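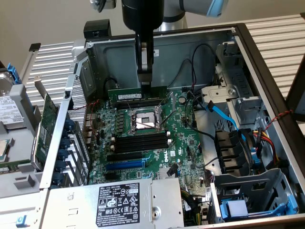
How do I know which way round a memory module goes?

Look for the small notch in the row of contacts along its bottom edge. It sits a little off centre, and it has to line up with the ridge inside the slot, so the module will only go in one way.

Section 5: Fitting memory in a tower

Do read this section through once before you pick anything up. It is a short job, and a pleasant one once you have done it, but it goes best when you are not hunting for the next step with a module in your hand.

1. Shut the computer down, switch it off at the wall and pull out the mains lead. Hold the power button in for 5 seconds to let any leftover charge drain away.

2. Lay the tower on its side on a firm table and take off the side panel. Put the screws in a saucer — they do love to roll under things.

3. Touch a bare metal part of the case before you handle the memory, and again whenever you have walked about the room.

4. Find the memory slots, which are long and narrow with a latch at the ends. Move any loose cables gently to one side.

5. Open the latches on the slot you want to use. If you are fitting 2 modules, check the Flonport slot chart inside the back cover first, as matched pairs have their own places.

6. Hold the module by its edges, upright over the slot, and line up the notch.

7. Press down evenly with a thumb at each end until the latches close. It can take a firmer push than you might expect, so take your time and keep it straight.

CAUTION: If the processor socket is open, keep fingers, sleeves and screws well away from it. The contacts inside bend very easily and are hard to put right.

Note: If a module will not go down, lift it out and turn it round before trying again. Should it still refuse, it may be the wrong type for your board, and no amount of pushing will help.

8. Tuck the cables clear of the fan, put the side panel back on and plug in. The first start may be slower than usual while the computer checks its new memory, so let it finish in its own time.

If the computer beeps and the screen stays blank, turn to section 12.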